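En defensa de la encimera que se usa

Hay una costumbre de revista que me pone de mal humor: la cocina sin nada encima. Ni un cuenco, ni una miga, ni una cuchara olvidada. En el catálogo de Brovano que me dejaron en el buzón hay 14 cocinas fotografiadas y en ninguna parece que alguien vaya a cenar. ¡Qué pena de piedra!

Yo defiendo lo contrario, y con ganas. Una encimera bonita pide cosas encima. Cuando nos mudamos a Broradville, en diciembre, lo primero que saqué de las cajas fueron los cuencos blancos, antes que las sábanas y antes que la cafetera. Los puse sobre la piedra, me aparté dos pasos y la casa ya era otra cosa. Todavía había 80 kilos de libros en el pasillo, pero la cocina estaba viva.

El mármol oscuro, además, agradece el blanco como ningún otro fondo. Las vetas claras van por su cuenta, se cruzan, se pierden, y de pronto llega la curva limpia de un borde de cerámica y todo se ordena un poco. Con la madera clara me pasa menos. Con el acero — lo siento por mi cuñada, que lo adora — no me pasa nunca.
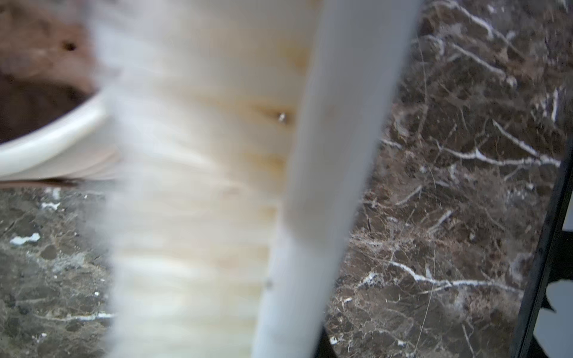

Cuenco de cerámica blanca sobre mármol marrón veteado.

Se me dirá que el mármol se mancha, que el limón lo come, que hay que secarlo. Todo cierto. En la tienda Grilteo, donde fui a preguntar, me recitaron las precauciones con cara de funeral y luego me enseñaron un sucedáneo perfecto, uniforme, sin una sola veta fuera de sitio. Me pareció tristísimo. Prefiero pasar el paño cuatro veces al día y quedarme con las vetas, que cambian según entra la luz y que a media tarde, en la mía, casi parecen un mapa de ríos.

Y los cuencos, por favor, a mano. Los hemos escondido demasiado tiempo en el armario alto, apilados y esperando visita. Un cuenco blanco sirve para la fruta, para la masa que reposa, para las llaves si hace falta. Saquen uno esta noche, pónganlo junto a los fogones y déjenlo ahí hasta el domingo.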